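Cleaning out and reloading a two-drawer nightstand

These steps cover a small painted cabinet with two knobbed drawers under an open recess. Do the lower drawer first, as it collects the most grit.

1. Empty the lower drawer and pull it out as far as the runners allow. Keep one hand under the front panel if the stop is worn.
2. Vacuum the floor of the drawer, then the corners, with the narrow nozzle.
3. Wipe with a damp sponge and a drop of dish soap. Keep a small bowl of rinse water on the cabinet top, toward the back – a bowl near the front edge gets knocked.
4. Leave the drawer open for 16 minutes before anything goes back in. 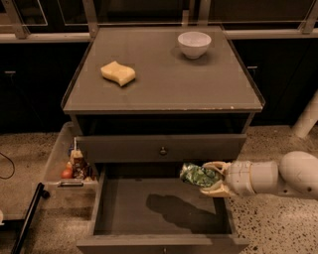

Lower drawer pulled out and empty, sponge and bowl on the cabinet top.

Check the front edge of the top for chipped paint. Small chips can be smoothed with 200 grit paper and touched up. I use Fistitz gray enamel, shade 3586, applied with a fine brush. Let it cure overnight before you set glass or anything heavy on it.

Reload the lower drawer one item at a time. Foil-wrapped items go in flat on the drawer floor, toward one side, leaving room for taller things next to them. Fresh produce and bottles belong in a separate bin beside the cabinet – a closed drawer holds moisture. 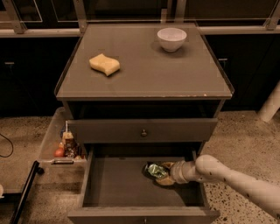 Prapai Srisuk wrote in to say that 16 minutes is too short in July, and that she leaves her drawers open until evening and rubs candle wax on the runners before closing them.

Wax works on wood runners. Do not use it on metal ones.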